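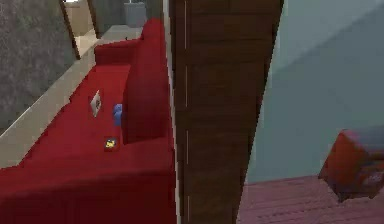 I've been collecting knock-knock jokes since June, and the notebook is up to 535 of them. Most are bad. My rule is that a joke goes in if it makes one person groan out loud, and I read them from the living room, so the test is a fair one for tired people. A big red sofa with a wide, flat seat is a good place to hear a joke about lettuce. You can lean back and refuse to answer the door.

The Tramcombe open mic gives you 200 seconds, and I got through 11 jokes last time. The one about the interrupting cow still works — I don't know why. The one about the tuba got silence.

I'm typing them all into Beva now so I can sort by who's at the door. Animals are way ahead. Vegetables come second, and I still need a decent one for turnip.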